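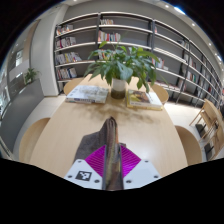

How to Fold Cloth Napkins and Clear the Table After a Meal

By Benedetta Martinelli

Cloth napkins take up very little room if they are folded the same way every time. I fold mine on the dining table as soon as the dishes are gone, while I'm still standing there. A set of 8 takes a few minutes. The method works for any square or nearly square cloth, including small towels and tray cloths.

What you need

A cleared table
Clean, dry napkins
A soft brush or a dry dishcloth
A shallow drawer, box or basket for storage

Step 1. Clear and wipe the table

Take everything off the part of the table you plan to use. A plant or a vase can stay at the far end as long as the leaves don't hang over your work area. Wipe the wood with a barely damp cloth, then go over it with a dry one. Water left on the surface will go straight into the napkins.

Step 2. Shake out each cloth

Hold the napkin by two corners and give it one firm shake over the sink or out the back door. Crumbs like to sit in the hem, so run your thumb along all four sides. Set aside anything with a stain. Stained napkins go in the wash now, before they get mixed in with the clean ones.

Step 3. Lay it flat

Place the cloth face down with one edge toward you. Smooth it from the middle out to the corners with the side of your hand. If it has been washed many times it may no longer be square. Line up the edge nearest you and let the far edge go a little crooked.

Step 4. Fold in thirds

Bring the bottom third up and press it down. Bring the top third over it. You should have a long strip with the raw-looking edges hidden inside. Dark cloth hides its creases, so feel for them with your fingers.

Thick napkins can be folded in half instead. Thirds make them too bulky for most drawers.

Step 5. Pinch the middle and fold again

Pinch the strip at its center and lift it until the cloth forms a narrow upright fold. Let both ends hang down, then lay the whole thing on its side and pat it flat. Lifting from the center brings the two halves out even without measuring — it is also much quicker than matching corners.

If one end comes out longer, put the strip down and pinch again closer to the long end.

Step 6. Store them on edge

Stand the folded napkins in the drawer with the rounded fold facing up. You can see every color at once and pull one out without disturbing the rest. Leave a finger's width free at the end of the row. A packed drawer creases the cloth.

Common problems

The fold falls over. The cloth is thin or very soft. Fold it once more, or iron it lightly first.

The napkin slides on the table. A polished wood top can be slippery. Put a placemat under your work.

The stripes don't line up. Start with the stripes running away from you and make the thirds fold across them.

Linen can be ironed slightly damp, but let it dry completely before it goes in the drawer. Cotton doesn't need ironing if you fold it soon after it comes off the line.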